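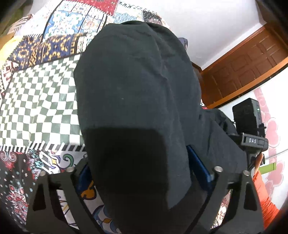 Dark fabric and a patterned bedspread, laundry day.

How to Fold a Hooded Zip Jacket So It Stays Folded

I put off writing this one for ages, mostly because I was a stuffer. For years my hoodies went onto the shelf in a heap, and whenever I pulled one out the rest came along for company. Then I spent a long weekend in May at my friend Amna Bangash's place in Radstead, helping her get the winter things put away, and she showed me the way her mother folds them. I've used it ever since (and my shelf has been so much happier!).

You need a flat surface that is wider than the jacket with its sleeves out. I like the bed best. A table works too, but the hood tends to slide off the end and drag the collar with it. If your bedspread is a busy patchwork, all the better – a plain black jacket shows up beautifully against it and you can see straight away if one side is crooked.

Step 1. Empty the pockets and close the zipper, right up to where it stops comfortably. Lay the jacket down with the front facing you and the hood pointing away.

Step 2. Smooth it from the middle outward with flat hands. Take your time over the creases, especially the slanting ones across the body, and tug the bottom hem gently until it lies straight.

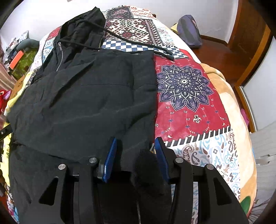 Step 3. See to the drawstrings. Even up the two ends, then tuck both inside the hood. I used to skip this, and then I'd find one trailing off the shelf or looped through the hanger next door.

Step 4. Fold one sleeve straight across the chest, then the other on top of it. With a bulky jacket, let each sleeve turn down at the elbow so the cuffs point toward the hem.

Step 5. Bring each side in toward the center, until you have a long strip the same width as the hood. Press the air out with your forearm.

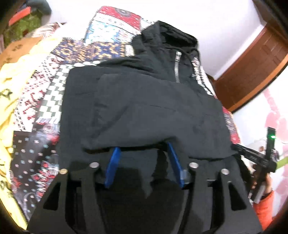
Step 6. Lift the hem and fold it up a third of the way, then fold once more to just under the neck. The bundle will look a bit fat and rounded at this stage, and that's fine.

Step 7. Flip the hood down over the bundle and tuck the edges in underneath. Elie Jaber, who shares my laundry room, prefers to turn the whole thing inside the hood like a pillow, and for a suitcase I think Elie has the right idea. For a shelf I'd stick with the tuck.

Thick fleece may need a second press before you put it away. Stand the bundles on their edges in a drawer, hoods all facing the same way, and leave enough room to slip your hand between them.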